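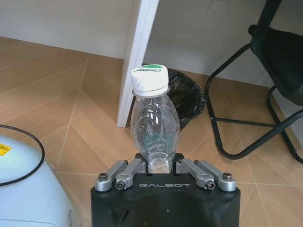 Week 6 notes: comparing grippers on soft things

Okay, so last week we had the rigid parts (blocks, dowels, the printed cubes) and everybody's numbers looked lovely. This week it's bottles, and your numbers will get worse. Don't panic! Mine did too when I first put this lab together.

A clear plastic bottle is a rotten thing to grip. It gives when you squeeze it, the wall is thinner in some places than others, and if the shape tapers the fingers want to slide toward the narrow end. It's also hard on the wrist camera. You get bright white highlights all over the plastic, and whatever is behind the bottle shows through it, so your color threshold from week 4 will pick up half the room. I'd use the cap. A white ridged cap with a green print on it is a much friendlier target than the body, and you can work down from there to find your grip height.

We're comparing two setups:

Setup A: the linkage gripper with the metal finger bars, wrist camera on, default controller.
Setup B: the Voritz two-pad gripper, same arm, same camera, Brorkau controller.

Yes, I know, that changes two things at once. The Voritz won't talk to the default controller and I've given up fighting it. Say so in your write-up and be careful what you blame on the fingers.

For each setup, do 100 grasps, so 200 in total per team. Split them however you like between bottle upright and bottle on its side, but do the same split for both. Log the commanded width, the width it reports after closing, and whether the bottle was still held after the ten-second wait. If the cap pops off, log it as a drop and mop up before you go on, please.

A word on force. The Brorkau numbers are raw units and they don't mean newtons, so a setting of 135 on one controller tells you nothing about 135 on the other. Start low and creep up. I like to stop at the first setting that survives the wait and then go one step back to check I wasn't just lucky.

The old log from the November group is in the Mackay folder, 2,319 rows, mostly Setup A. Have a look before you write your own parser (their width column switches from millimeters to centimeters partway through, so plot it first and you'll see the jump).

Write-up is two pages plus plots. I want the failures sorted by type: slipped, crushed, missed, camera lost it. Bring your questions on the Bevovetti paper too, we'll start with section 3.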